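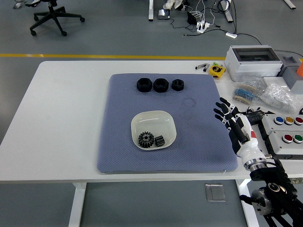 Small parts at Graltbridge

From August, loose hardware on the assembly benches is sorted on a mat before it goes back to stores. Nuts are laid in a row by size. Gears go in a shallow dish, with spur gears kept flat so the teeth do not catch. Resistors stay in their bags until needed, 100 to a bag. Tape measures return to the rack by 16:20.

Doina Stojanović holds the list of 26 part codes. Missing or mixed stock should be reported to Man-sik Heo in stores.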